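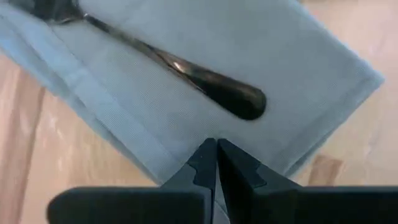 Fork on a folded napkin, gripper just short of the handle. Table set station.

Search the community Search Clear

Robot setting tables at our function centre, what happens to the set-up crew?

3 min read

Posted by setupcrew_delis 12/27/22

I work set-up at Delis, a function centre that does mostly weddings and work dinners. A big night is 400 guests, and we have done 600 with the side room open. There are six of us on the regular set-up crew. In October management brought in a table-setting arm from a company called Stilano, on a trial. It does the napkin and the cutlery, one place at a time. We do linen, glasses, chairs and centrepieces as before.

My questions are about the job, not the machine. Our start time has been moved from 1 pm to 3 pm on days it is running, so that is two hours' pay gone each shift. I have also been asked to be the one who "looks after" it, which means filling the cutlery trays, folding napkins to the size it likes and fixing the places it gets wrong. There has been no talk of a different rate. My supervisor says it is still set-up work so it is the same job.

Has anyone been through this at another venue? Is it worth asking for something in writing, and what should I ask for? I don't mind the machine. My wrists are better for not polishing and laying forks all afternoon. I would just like to know where I stand before the trial ends.

14 people have this same problem
Shares 3

3 replies

linenroom49

We had something close to this at a hotel, with a different brand. Yes, get it in writing. I would ask for these:

- Your minimum hours per week while the trial is on, and after it.
- Who is responsible when a table is wrong. In our place the floor manager blamed whoever was minding the arm, even when the fault was in how it had been programmed.
- Training, on paid time, with your name on the record.
- A written list of the minding tasks, so you can show it is a different role from what you were hired for.

Whether you get a higher rate depends on your award or agreement and which classification you are under. Look up the classification wording yourself before the meeting and bring a copy. If it mentions operating equipment at a higher level, point to that line. If it doesn't, you can still ask for an allowance. I got a small one after the second time I asked.

On the start time, check your roster rules. If you are casual they can probably move it. If you are part time with set hours, a change usually needs proper notice and in a lot of cases your agreement. Your union or the workplace advice line will tell you over the phone, and it is worth the wait on hold.

One practical thing. Keep a notebook of how long you spend on refills, refolding and corrections each shift. Our manager was told the arm needed hardly any minding. I wrote it down for a fortnight and it came to 49 minutes on a normal shift, and that did more for me than any argument. Napkins were most of it. If the fold was a bit thick on one side the fork ended up crooked, and somebody had to go round and straighten them.

Helpful 21 Comments 2

mnguni_catering_kt

I'm in the kitchen at Mnguni so only saw it from the side. Ours was a Momero unit for plating cold entrees. No one was let go but when two people left they were not replaced, and the rest of us got the heavier jobs because the light ones had gone to the machine. I'd ask about that as well. The light jobs are what the older staff and anyone coming back from an injury get put on. If your place has people on light duties, somebody should find out what they will be doing now.

The noise was fine. Cleaning it at the end of the night took longer than they said it would.

Helpful 9

tray_runner

same at mine, they gave it back after the trial. too slow for big rooms. I wouldn't stress until you hear what they decide

Helpful 2 Comments 1

setupcrew_delis

Thanks. I have started the notebook. I am part time with set hours, so I will ring about the 3 pm start first and ask for the meeting after that. Good point on light duties, we have one person on them at the moment and he was doing the napkins.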